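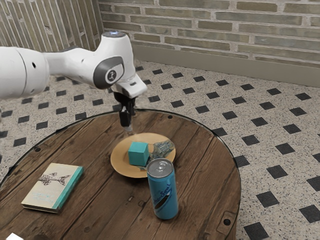
木の丸テーブルと皿

丸テーブルについてよく聞かれること

2025年6月28日
文・シーマ・ミシュラ（Seema Mishra）

家具の売り場で「丸いほうが部屋が広く見えますよ」と言われて、首をかしげた人のためのページです。私は中古家具の修理と下見の付き添いを11年やっていて、丸テーブルの相談はずっと多いままです。宣伝文句のうち、信じてよさそうなものと怪しいものを、質問ごとに分けて書きました。丸テーブルが嫌いなわけではありません。自宅でも使っています。ただ、勧める側の言葉が気に入らないのです。

丸テーブルは狭い部屋に向いているというのは本当ですか。

条件によります。売り場でよく聞くのは「角がないぶん省スペース」という説明ですが、この計算は少しずるい。直径と一辺が同じなら、丸の天板は正方形より二割強小さくなります。面積が減ったのだから通りやすいのは当然で、同じ面積の四角いテーブルを買っても似たような効果は得られます。
もうひとつ、丸テーブルは壁につけると弱いです。四角ければ一辺をぴたりと寄せて、残りの三辺を使えます。丸を壁に寄せると、両脇に三角形の隙間が残り、そこには何も置けません。掃除機の先もうまく入りません。部屋の真ん中に置けるなら丸、壁に寄せるしかないなら四角、というのが私の答えで、ワンルームで丸を勧める人には、どこに置くつもりなのかを必ず聞き返すことにしています。

直径107センチのテーブルに「四〜六人用」とありました。六人座れますか。

座れるかと聞かれれば座れます。食事ができるかは別の話です。
円周を計算すると336センチほどになります。一人分の幅を54センチと置くと、六人で割ってもわずかに余るので、商品説明としては嘘になりません。けれどもこの54センチは天板の縁での幅です。皿を置くのは縁より内側で、円は内側に行くほど狭くなります。六人分の皿を並べると隣とぶつかり、真ん中に大皿を置く場所が消えます。
それに椅子の幅の問題があります。肘掛けのある椅子を六脚並べてみてください。天板の下に入りません。107センチなら四人、普段は三人までが気楽だと思います。「〜六人用」という表示は、六人が短時間お茶を飲む場面を思い浮かべて読むくらいでちょうどいいでしょう。

「丸いと会話が弾む」と雑誌で読みました。

私も何度も読みました。根拠を書いてある記事には、まだ出会っていません。
全員の顔が見えるのはその通りです。長い四角いテーブルの端と端よりは話しやすい。でも、四人で座るなら正方形のテーブルでも全員の顔は見えます。弾むかどうかは、座っている人たちの仲と、その日の疲れ具合のほうがずっと大きいはずです。うちの食卓は丸いですが、黙って食べる日は黙って食べます。
逆に、丸いテーブルが大きくなりすぎると向かいの人が遠くなり、声を張ることになります。この点を宣伝文で読んだことはありません。

一本脚と四本脚、どちらがいいですか。

売り場では一本脚が勧められがちです。「どこからでも座れます」と言われます。四本脚でも人数と脚の位置が合っていれば困らないので、ここは好みで決めてかまいません。
私が気にするのは揺れです。一本脚は天板の縁に手をついて立ち上がると傾きやすく、特に土台の小さいものは怖い。下見に行ったら、縁に両手を置いて、体重を少しずつかけてみてください。店員さんが嫌な顔をするなら、その顔も判断材料になります。土台の差し渡しが天板の半分に満たないものは、私なら買いません。
四本脚のほうは、脚の付け根のボルトが緩んでいるだけの中古が多く、締めれば直ります。幕板（天板のすぐ下にある横板）が深いものは膝が当たります。座って足を組んでみるのが早いです。

無垢材なら一生ものですか。

「一生もの」という言葉は、返品を受け付ける期間がどれだけあるかを聞いてから信じてください。
無垢の天板は動きます。湿気の多い季節に膨らみ、乾くと縮みます。丸い天板の場合、木目に沿った方向はほとんど変わらず、木目と直角の方向だけが伸び縮みするため、厳密に言うと丸ではなくなります。見た目に分かることはめったにありませんが、巻き尺を当てると差が出ます。初めて測った人は不良品だと思って電話をかけてきます。不良品ではありません。
困るのは反りと割れのほうです。天板の裏に反り止めが入っているか、その反り止めが木の動きを許す留め方になっているか。長穴にねじが通っていれば考えて作られています。丸穴でがっちり固定されていたら、いずれどこかが割れると思ったほうがいい。下見では、必ず床にしゃがんで裏を見てください。表だけ見て買うのは、本の表紙だけ見て買うのと変わりません。

突板やメラミンは安物でしょうか。

そう言い切る人はたいてい無垢を売っています。
突板は薄い木を基材に貼ったもので、反りにくく、軽く、値段も抑えられます。弱点は縁です。丸い天板は縁が曲線なので、縁に貼った材が浮きやすい。爪を引っかけて一周させてみると、浮いている場所が分かります。メラミンは熱にも水にも強く、子どものいる家では正直これでいいと思います。傷んだときに削って直すことができないのが欠点ですが、無垢のテーブルを自分で削って直した人が世の中にどれだけいるのか、私は疑っています。

輪じみを防ぐオイルは効きますか。Tenixを勧められました。

Tenixのオイルは手元にあり、依頼された天板に何度か使いました。水をはじく時間は延びます。缶の裏に書いてある以上のことを店員さんが約束したら、それは店員さんの意見です。
どのオイルにも言えることですが、塗れば冷たい飲み物をそのまま置いてよくなる、というものではありません。缶やグラスの外側につく水は、置いてすぐより、忘れた頃に効いてきます。コースターを一枚敷くほうが安くて確実です。
塗るときは、布に少量とって木目に沿って伸ばし、余りを必ず拭き取ってください。拭き残しはべたつき、そこに埃がつきます。使った布は丸めて捨てないこと。乾性油を含んだ布は熱を持って発火することがあるので、水に浸してから処分します。ここだけは疑わずに守ってください。

ついてしまった輪じみは、マヨネーズで取れるそうですが。

白い輪じみが薄くなることはあります。油が塗膜の細かい隙間に入って、白く見えていたところが目立たなくなるのだと思います。ですから、食用油でも似たようなことが起きます。匂いと後始末を考えると、マヨネーズを選ぶ理由が見つかりません。
黒い輪じみはどちらでも取れません。木の成分と鉄が反応していることが多く、表面を削るか、専用の薬剤を使うことになります。薬剤は色むらが出やすいので、裏で試してからにしてください。歯磨き粉でこする方法も広まっていますが、あれは研磨です。艶が変わります。
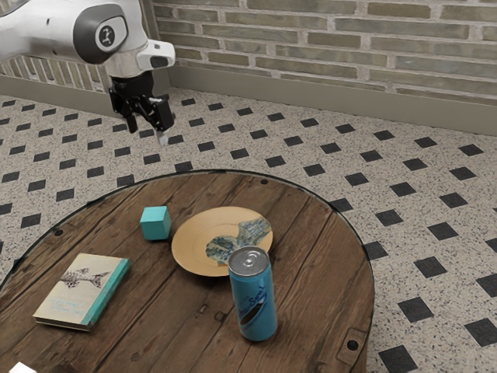
レンガの壁とベージュの巾木

レンガの壁の部屋には丸テーブルが合う、と言われます。

誰が言い出したのでしょう。四角いレンガに丸い天板で「対比が生まれる」という説明をよく見ますが、世の中の壁はたいてい四角いので、どの部屋でも言えてしまいます。
実用の話をすると、凹凸のある壁は家具を近づけるときに気をつけたほうがいいです。目地のざらつきに天板の縁が触れると、塗膜が削れます。椅子の背も同じで、立つたびに後ろへ引くと、壁と背もたれの両方が傷みます。椅子を引く分として、天板の縁から壁まで最低でも75センチ、後ろを人が通るなら一メートルは見ておきたいところです。
巾木の厚みも見落とされます。壁から測った寸法で計画を立てると、床に近いところでは巾木のぶんだけ足りません。脚が外に開いたテーブルだと、天板より先に脚が巾木に当たることがあります。測るのは壁の高いところと床際の両方です。
なお、レンガ風の壁紙やパネルなら傷のつき方が違います。賃貸の方は、どちらなのか先に確かめてください。

部屋の角に丸テーブルを置くのはどうですか。

おすすめしません。角に丸を入れると、奥に使えない三角の空間ができ、そこに物が落ちます。落ちた物は、テーブルを動かすまで出てきません。
花瓶や照明を飾る小さな台としてなら構いません。食卓としては、座れる場所が半分になるうえ、奥の席の人が出るたびに手前の人が立つことになります。「角にちょうど収まる」という商品説明には、収まったあとどう座るのかが書いてありません。

玄関を通るかどうか、どう確かめればいいですか。

これは本当に大事なのに、買ったあとで聞かれることが一番多い質問です。
玄関扉の有効幅が840ミリだとします。図面の数字は枠の内側を指すことも扉の幅を指すこともあるので、開けた状態で、扉の厚みを引いた実際の隙間を測ってください。直径107センチの天板は水平では通りません。立てて通します。立てたときの高さは107センチなので、扉の高さは問題なく、必要な幅は天板の厚みと脚の出っ張りで決まります。
つまり、脚が外れるかどうかがすべてです。一本脚で外れないものは、天板と脚の両方が場所を取り、廊下の曲がり角で詰まります。通販の商品ページに「完成品」とだけ書いてあったら、脚が外せるか問い合わせましょう。返事が「お部屋によります」だったら、質問に答えていません。もう一度聞いてください。

配送を Pandey に頼む予定です。部屋まで入れてくれますか。

契約の中身を読まないと私には分かりません。どの会社でも「玄関先渡し」「開梱設置」などの区分があり、値段が違います。電話で確かめた内容は、メールでも送ってもらうのがいいと思います。
開梱を頼んだなら、梱包材を持ち帰ってもらう前に天板の縁を一周見ること。丸い天板は転がせるので、運ぶ人が転がすことがあります。床に触れていた部分に凹みがあれば、その場で写真を撮り、伝票に書いてもらってください。あとから言うと、たいてい長引きます。

中古の丸テーブルを見に行くとき、何を持っていけばいいですか。

巻き尺、懐中電灯、六角レンチのセット、乾いた布。それから小さな水準器があると安心ですが、携帯電話についているもので足ります。
見る順番は、裏、脚、縁、表です。表は最後でいい。表の傷は誰でも見つけられますし、売る側もそこに目を向けさせます。裏にカビの匂いがないか、虫の穴がないか、穴の下に細かい粉が落ちていないか。粉が新しければやめておきます。
値段の交渉は、見つけた不具合を直すのにいくらかかるか、先に見当をつけてからにしましょう。「味があります」という言葉に対しては、私はいつも「いくら分の味でしょうか」と聞きます。あまり好かれません。

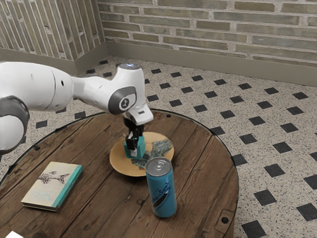

丸テーブルの上に皿、青い飲料缶、本

食卓で本を読んだり仕事をしたりもします。丸で足りますか。

一人ならなんとかなります。二人だと思ったより狭いです。
紙も本もノートパソコンも四角いので、曲線の縁に沿わせると手前に三角の余りができます。肘を置く場所も足りません。縁が手前に張り出しているのは体の正面だけで、左右の肘のところでは縁が逃げています。長く書きものをすると肩に来ます。「多目的に使える」という説明を読んだら、その目的に書きものが入っているかを考えてみてください。
食事と仕事の道具が同じ天板に乗る家では、飲み物の置き場所を決めておくと事故が減ります。利き手と反対側の奥、というのが私の決まりです。効果を測ったことはありませんが、本を濡らした回数は減った気がします。気がするだけかもしれません。

子どもがいます。角がないので安全だと聞きました。

角に額をぶつける怪我は減るでしょう。そこは素直に認めます。
ただし、縁の高さに顔が来る年齢の子は、丸い縁にもぶつかります。気にしてほしいのは縁の断面です。上から見て丸くても、横から見た縁が薄く尖っているものがあります。流行の、縁を斜めに薄く削いだ形がそれです。触って、指に痛くないものを選んでください。
それと、一本脚のテーブルに子どもがぶら下がると倒れます。角の有無より、こちらのほうが私は怖いです。テーブルクロスも引っ張られるので、つかまり立ちの時期はしまっておくほうがいいと思います。

丸い食器は丸いテーブルに合いますか。

皿はたいてい丸いので、どこに置いても合うとしか言えません。
困るのは四角い盆やランチョンマットのほうです。長方形のマットを丸い天板に敷くと、手前の角が縁からはみ出すか、全体が奥に寄ります。扇形や楕円のマットも売られていますが、普通のものより高いことが多い。うちではマットをやめて、毎回拭くことにしました。

フェルトの脚カバーはどれも同じですか。Nulleyが良いと言う人がいます。

貼る前に脚の裏を拭いているかどうかの差のほうが、銘柄の差より大きいと疑っています。Nulleyのものは私も貼ったことがあり、悪くありませんでした。隣の椅子に貼った名前も覚えていない品も、同じように保っています。
フェルトは砂を噛むとやすりになります。ときどき裏返して、汚れていたら貼り替えてください。厚すぎるものを一本だけに貼ると、がたつきの原因になります。

がたつくときは、どうすればいいですか。

まず、テーブルを四分の一だけ回してみてください。丸テーブルの数少ない本当の利点で、向きを変えても見た目が変わらないので、床のほうの歪みに合わせて落ち着く位置を探せます。回して止まれば床が原因です。どこに向けても同じ脚が浮くなら、テーブルのほうです。
脚を切って直そうとする人がいますが、やめましょう。切りすぎて、反対側も切り、もとより低いテーブルになった例をいくつも見ました。薄い詰め物で様子を見て、それでもだめならボルトを一度全部緩め、平らな床に立てた状態で対角に締め直します。

Skollettiの伸長式は、丸から楕円になって便利そうです。

仕組み自体は昔からあります。中央を割って板を足す方式で、足している間は便利です。店頭で見るときは、自分の手で三回開け閉めしてみてください。一回目は店員さんがやってくれるので、必ず軽く見えます。
足し板をどこにしまうかも聞いてください。天板の下に入るものと、別に保管するものがあります。別に保管した板は日に当たらないので、何年か経つと本体と色が揃わなくなります。来客が年に二度しかないなら、そのための金具と重さを毎日抱えておく価値があるか、一度考えてもいいでしょう。折りたたみの補助机で済む家は多いです。

買うなら何月が安いですか。

8月に決算の値引きがあるという話をよく聞きますが、店によります。値引き前の値段がいつからその値段だったのかを見ないと、安いかどうか分かりません。気になる品を見つけたら、その日の値札を撮っておくこと。次に行ったときに比べられます。
展示品の処分は狙い目です。傷があると分かっている分、話が早い。ただ、展示品は説明書や予備のねじがなくなっていることがあるので、その場で揃っているか見せてもらいましょう。

結局、丸テーブルは買いですか。

床に新聞紙を敷いてから考えてください。買おうとしている直径の円に切って、置きたい場所に広げ、椅子も並べて、数日その周りを歩きます。紙を踏まずに暮らせるなら置けます。踏むなら、一回り小さくするか、形を変えるか、やめるかです。
この方法は、同業のジテンドラ・アガルワル（Jitendra Agarwal）に教わりました。新聞紙では高さが分からない、と私はずっと文句を言っていますが、彼は段ボールを積めばいいと言います。試した方がいたら、結果を知らせてください。

このページの内容に間違いを見つけたら、どこに知らせればいいですか。

お問い合わせの欄からお願いします。売り場で聞いた怪しい説明も集めています。店名は伏せたままで構いませんが、言われた文句はできるだけそのまま書いてください。要約されると、どこが怪しかったのか分からなくなることがあります。返信は順番にしていて、急ぎの下見の相談を先に読んでいます。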